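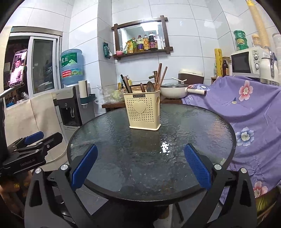
El bote de los palillos, con su corazón en el frente, sobre la mesa redonda de cristal.

Llegué a la jornada de puertas abiertas de Zoltier a las seis pasadas, y como siempre me pasa, acabé en la cocina. Éramos un montón en el pasillo, todos con el folleto de 373 páginas bajo el brazo (¡quién imprime eso!), y Matúš Sýkora, que hacía de guía, nos fue metiendo en grupitos. La cocina es pequeña, toda de azulejo, con una mesa redonda de cristal oscuro que me habría llevado a casa sin pensarlo. Tiene el cristal como rizado, con ondas, y la luz se rompe encima de una manera preciosa.

Y lo que se hace en esa mesa es tan sencillo como ordenar cubiertos. Palillos, cucharas, cucharones de madera, todo al mismo bote. Yo en casa los tengo en un cajón, revueltos con el abrelatas y las gomas de los espárragos, así que me quedé mirando con bastante envidia.
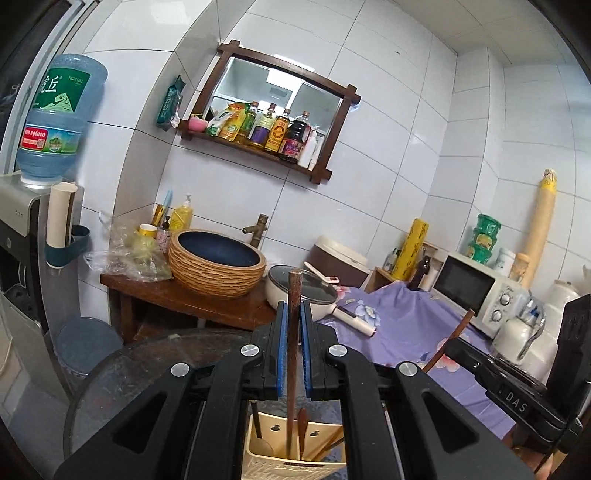
Los palillos largos son los que dan guerra, porque se van de lado y arrastran a los demás. Matúš es partidario de dejarlos para el final; una señora de mi grupo defendía justo lo contrario – primero lo largo, luego lo corto – y ahí se pasaron un buen rato. Yo estoy con la señora. Le pregunté también por el bote, porque me encantan esos agujeritos en forma de corazón, y me prometió mirar dónde lo habían comprado. Sigo esperando, Matúš, si me lees. 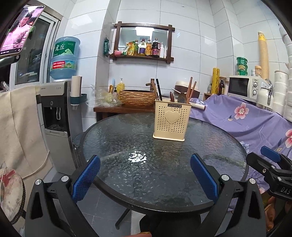
Después subimos a la sala 629, donde los de Ellari tenían una mesa con café y unas galletas de sésamo buenísimas (cogí dos, y luego otras dos). De la charla de Cosar me enteré poco, hacía calor y yo estaba al fondo. Si vais en octubre, que creo que repiten, pedid el primer turno de la tarde y entrad en la cocina con calma, que con mucha gente se ve fatal. Para volver, el autobús 6 para casi en la puerta.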